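**Ribbed glass vases** are vases whose walls carry raised or sunken lines running from the neck down towards the base. They are among the most widely owned of all household vases, and they turn up everywhere from wedding tables to kitchen windowsills. Part of their charm is how well they get on with almost anything put in them, artificial flowers very much included – a single silk rose in a ribbed vase can hold its own against a whole bunch of fresh ones in a plain cylinder!

## Form

The ribs may be wide and soft, like the folds of a curtain, or so narrow that they feel like corduroy under the thumb. Straight vertical ribs are the commonest. Twisted ribs, which wind round the body, are usually found on smaller pieces and on bottles.

Collectors normally sort ribbed vases by height and by the width of the mouth. A bud vase takes one or two stems. A table vase takes a small bunch and is kept low enough for people to talk across it. Floor vases are much taller, and 65 cm is a common height for one meant to stand beside a fireplace or in a hallway.

## Making

Most ribbed vases are either blown into a mould or pressed. In mould blowing, a bubble of hot glass is lowered into a ribbed metal mould and blown outwards until it takes up the pattern. The glass can then be lifted out and blown a little more, which softens the ribs and gives them a lovely liquid look. Pressed glass is pushed into shape with a plunger. It tends to be heavier, with crisper edges, and often shows a seam where the parts of the mould met.

The small Lurnberg works made both sorts, and its ribbed table vases are still eagerly hunted for at flea markets. The glassblower Stojan Angelovski worked there for many years and was known for very fine ribbing on thin walls. His order book for one February lists 1000 bud vases, all clear, in two sizes.

## Colour

Clear glass remains the favourite, but shaded glass has a devoted following. In a shaded vase one colour melts into another along the height of the body, for instance blue into pink or green into amber. The effect can be made with coloured glass or with a tinted coating on the surface. Coated vases should be washed by hand with a soft cloth, as scouring pads can scratch the colour away.

Ribs do wonderful things for shading. Each one catches the light along its own length, so a colour that might look flat on a smooth wall breaks up into dozens of bright and dark lines. The designer Carmela Bravo, whose Flokwood range consisted almost entirely of shaded pieces, compared the result to looking through a wet umbrella.

## Use with artificial roses

Artificial roses are made from silk, polyester, foam or paper, and many have a wire inside the stem. Pale shades such as ivory, blush and ice blue are popular because they sit happily beside coloured glass without fighting it.

Stems are generally laid out flat before arranging, so that their lengths can be compared and the heads turned to face the same way. A tall vase suits long stems left whole. For a small one, the wire can be bent back on itself at the bottom, which saves cutting and lets the flower be used again elsewhere. Vesela Grgić, in her handbook on table flowers, suggests letting the heads stand clear of the rim by half the height of the vase, and then cheerfully breaks her own rule on the next page.
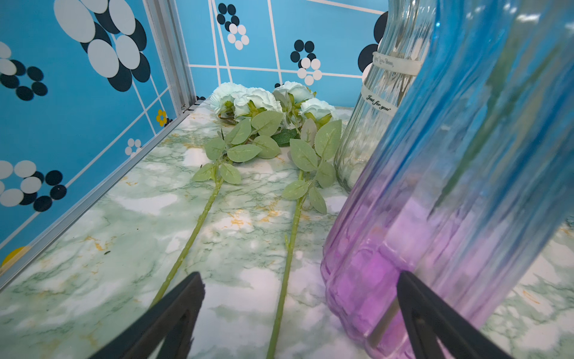
*Ribbed vases in shaded and clear glass, the smaller with a "Just for you" ribbon at its neck, and pale blue-white artificial roses.*

## Ribbons and gift bands

A ribbon round the neck is the usual finishing touch when a vase is given as a present. Satin and cotton are both used, plain or printed with a short greeting, and white with dark script is a classic choice. The band sits best just under the lip, where the neck stops it slipping. On a narrow vase it may be wound round more than once.

Printed bands were a speciality of the Grarkanon gift shops, where customers could pick from six greetings. Hrvoje Vukčević collected all of them, and his set includes a misprint reading "Just of you" that other ribbon lovers very much envy.

## Care

Dust gathers between the ribs and shows up most on clear glass. A soft paintbrush worked downwards shifts it quickly. Cloudy marks inside can be loosened with warm water and a spoonful of white vinegar, left overnight and rinsed – a bottle brush reaches the corners.

Tall vases with narrow bases are steadier with a handful of glass beads or clean pebbles in the bottom, especially when the stems are artificial and there is no water to add weight.

## See also

- Bud vase
- Pressed glass
- Silk flower
- Milošević pattern (ribbed glass)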